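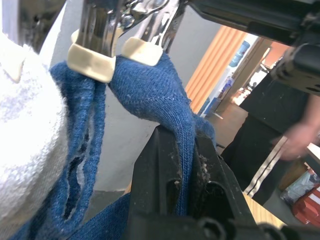 Ilelville Naturalists' Forum
Board: Listings and Recovery Plans
Thread: Proposed downlisting of the Edo Creek mussel

creekwarden
Members are advised that the regional assessment panel has published its draft recommendation on the Edo Creek mussel. The panel proposes to move the population from Endangered to Vulnerable on the Ilelville register, citing the November survey, which recorded 845 live animals between the Silo Road bridge and the Tse confluence. The previous survey recorded 400. Submissions are open until the end of next month. I would ask that replies address the draft itself and the listing criteria.

bivalve_notes
Thank you for posting the notice. I have read the draft and am unable to support it in its present form. The earlier survey was conducted in high, coloured water by visual search alone. The November survey added tactile searching of the banks and undercuts. A method that finds buried animals will return a larger figure whether or not the population has grown. The draft mentions the change of method in one footnote and makes no correction for it.

paddock_and_pool
I must respectfully disagree. The footnote is brief, but Appendix C gives the visual results separately for the fixed transects, and those are also higher than before. The panel has been cautious in its wording. It claims an improvement in status and makes no claim of recovery.

bivalve_notes
The fixed transects cover the upper reach only, where stock were fenced out. The lower reach has no comparable earlier data at all. My objection concerns the extension of one reach's result to the whole creek.
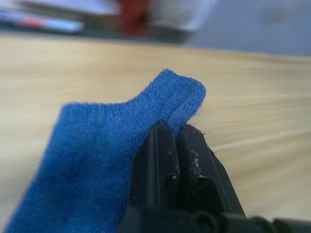

Page 2 of 3

floodgauge
A further point for the submission. The criteria refer to mature individuals. The draft reports live animals of all sizes, and the length table shows 117 below the size at which this population is understood to breed. Those animals should be deducted before any threshold is applied. The conclusion may well survive the deduction, but the panel should be asked to publish the arithmetic.

creekwarden
That is a fair request and I have noted it. I would add that the presence of juveniles is itself significant — the previous survey found none, and the recovery plan lists recruitment as its first objective.

sedgebank
May I ask what practical effect the change would have? My family's property adjoins the creek below the bridge and we have maintained the off-stream watering points at our own cost. If a lower category reduces eligibility for the fencing grants, the upper reach may be worse off within a few seasons.

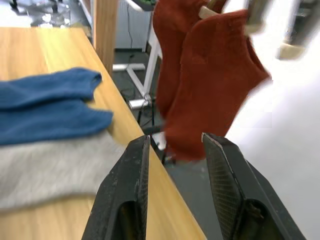
paddock_and_pool: The grant guidelines treat both categories alike. What alters is the review interval, which lengthens under Vulnerable, and the requirement for consent to works within the channel, which becomes a matter of notification. The second of those deserves more attention than it has received in this thread.

sedgebank
I am grateful for the clarification. Notification alone would concern me, given the proposal to replace the culvert at Tse Flat.

bivalve_notes
It concerns me also. The culvert lies within 700 metres of the densest bed in the lower reach. I would be willing to withdraw part of my objection if the panel retained the consent requirement as a condition of the new category.

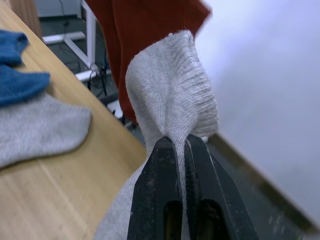 Light grey sock with ribbed cuff

Page 3 of 3

floodgauge
I doubt the panel has the power to attach such a condition. The register rules provide for a category and a review date, and I can find no clause permitting anything between the two. The culvert would have to be raised separately with the works authority.

creekwarden
I have written to the register office for a ruling on that question and will post the reply when it is received. In the meantime, a draft submission has been placed in the documents area. It requests the deduction of immature animals, a separate assessment for each reach, and a repeat of the visual survey at low flow. Comments on the wording should be made beneath the draft.

paddock_and_pool
I will sign in support of the first and third requests. On the second I remain of the view that one creek is one population, and will lodge my own submission accordingly.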